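Mixed bin
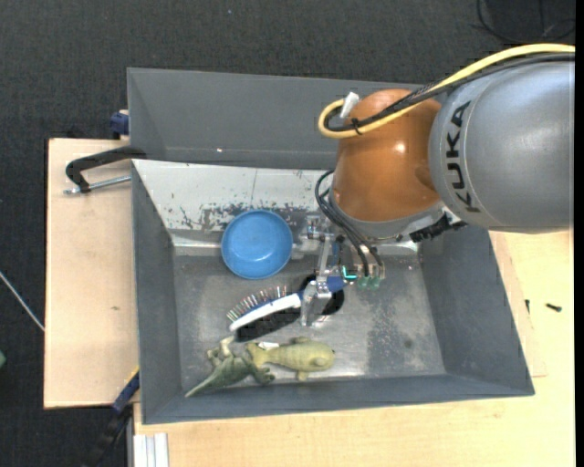 A mixed bin, also called a catch-all or, in the Ustside area, a pudiretti, is an open container for household things that have no set place of their own. Typical contents are a hairbrush, a spare bowl, toy animals and loose hair ties.

Origin of the name

The word is often said to date from 1613. The claim rests on one line in a Plirnwood household inventory, which lists "a pudiretti" with no contents and may mean a cupboard.

Use

Home guides credit the bin with faster tidying. Evidence is thin. A Plirnwood survey of 782 homes found that most owners liked theirs, but it did not ask whether they could find anything in it. The common advice to stop at 12 items has no known source.

Critics also object to keeping brushes with bowls used for food. Supporters reply that the bowl is usually a retired one, a point the survey did not check.

See also: Junk drawer; Toy box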